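Kitchen and servery inspection, Plorska House, ground floor
Monthly walk-round, August. Checked Tuesday from 7.15 am, before breakfast service.
Key: OK, Action, Carried over

1. Entrance and corridor
Floor dry and clear: OK
Fire door closes onto the latch: Action. Catches on the threshold strip. Strip to be planed or replaced, job 118.
Extinguisher in date, pin and seal in place: OK
Emergency light test: OK

2. Cold storage
Walk-in fridge at 4 degrees: OK
Door seal: Carried over. Still split at the bottom corner. Levchenko have quoted 219 for a new seal, fitted. Order not yet raised.
Raw meat below ready-to-eat food: OK
Date labels: Action. Two tubs of soup with no label, thrown away at the time of the check.

3. Worktops and servery
Surfaces free of chips and open joints: OK
Sealant behind the sink: Action. Black spotting for most of its length. Rake out and redo, do not seal over the top.
Cloths and sponges kept away from food: Action. Put them back in the tray by the sink after use. Same comment as last month.
Fruit on a plate or in a bowl, not straight on the counter: OK

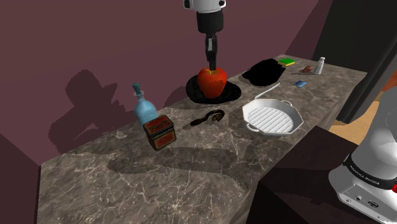 Item 3. Marble worktop, with a red apple on a black plate and a green and yellow sponge further back.

4. Hot equipment
Oven door hinges: OK
Extraction filters: Action. Greasy. They are on a 14 day clean and the sheet has not been signed for the last one.
Gas shut-off labelled and within reach: OK
Hot cupboard: OK, but slow to heat. Nearly an hour to reach temperature. Watch it and report if it gets worse.

5. Washing up
Dishwasher rinse temperature: OK
Hand-wash basin has soap and paper towels: Action. Towels empty, refilled.
Chemicals locked away, data sheets in folder: Carried over. Sheet for the Kulluteo descaler still missing. Ask the supplier again.

6. Waste
Bin lids and pedals: OK
Outside bins closed: OK
Drain cover in yard: Action. Rocks underfoot. Cone put out.

Items carried over twice go to the site manager. The fridge seal is now one of these.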